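The Gear Drawer

Last updated: October

Second floor, past the bike racks, door that sticks. Ida Heitmann is already at the bench when I get there and doesn't look up. She has a spur gear between thumb and finger and she's turning it under the lamp, tooth by tooth, lips moving. One full turn. Then another, because I said hello in the middle of the first.

Rothe is a small shop. Gears out, gears in. People send a worn one from a lathe or a bread slicer or a printing press somebody's grandfather bought, and Rothe finds a match, or cuts one if there's no match to find. Mostly they find. The wall behind Heitmann is drawers, floor to ceiling, and the card catalog runs to 3,649 entries. Some cards cover one lonely gear. Some cover a whole drawer of them.

"Everybody wants to talk about cutting," she says. "The work is in the sorting."

So I sort. Or I try.

First lesson is the cloth. Dark gray, spread flat, nothing fancy. You put gears down on cloth because a bare bench chews up the tooth edges, and because a bright gear on a dark cloth gives you its outline for free. She likes a white plate on top for the close work. A flat disc with a hole through the middle. Dark teeth against white, so you see the gaps. I ask where the plates come from. She has to think. An old supplier, Vernex, packed something between them once, and she kept the packing and threw out the something.

Second lesson, dont trust the top. A gear lit from above looks great. Tips all silver, every tooth crisp. The flanks are where the wear is and the flanks are in shadow, so you tip it. Tip it again. I hand her one I'm proud of and she tips it, just a little, and there's a shine halfway down the tooth where something rubbed for years. Back in the tray.

What she checks, in order, near as I could write it down: tooth count, outside diameter, face width, bore. Then how the tips are finished. Then the hub, if it has one. Two gears can agree on everything down to the bore and still not run together, and that one costs you an afternoon.

Drawer 752 is the bad one. Every shop has a bad one. This is where the strays go, gears that came in a box lot with no paper, and it pulls out about as easy as a tooth. Pentti Mäkelä started it before Heitmann joined and he wrote his labels in pencil, in Finnish, very small. She reads enough Finnish now to get by in the drawer and nowhere else. A lot of the labels say "maybe."

Daichi Hirose comes by mid-morning for a pair. He restores tabletop looms, and the take-up on one of them, an old Wuvix, has been skipping. He's brought the dead gear in a sock. Heitmann takes it out of the sock and doesn't comment on the sock. Three trays come down. She sets candidates on the plate, spaced apart so they don't knock, and picks them up one at a time. Always by the sides, never pinched across the face. Rolls each one against the dead one with a fingertip.

You can hear a bad match before you see it. It ticks. The good one makes almost no noise at all, just a dry little whisper, and Hirose, who had been telling me about shed angles at some length, stops talking.

He takes two. One for the loom and one for the next time.

I ask what a gear like that costs and get a shrug. Depends. A stray is priced by the time it took to find, which for this one wasn't much, and by whether she likes you. There's a printed list but it's old. She thinks it's under the kettle.

The clean-up takes longer than I figured. Every gear wiped, a drop of oil, wiped again so the oil is hardly there. Into paper if it's going on the shelf for long. She shows me how to fold the paper so the end tucks under and it stays shut with no tape - tape leaves gum, gum collects grit. My first ones come open. By lunch I've got one that holds, and she puts it in the drawer with the others without saying anthing, so I'm calling it a pass.

After lunch there's a box lot to go through. Closed-down workshop, no list, heavy enough that we drag it. She cuts the string, folds the string, puts the string in her pocket. Shakes out the cloth. Plate down, lamp over, and we start with the big ones.
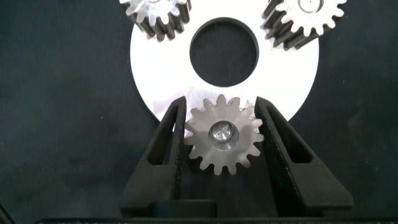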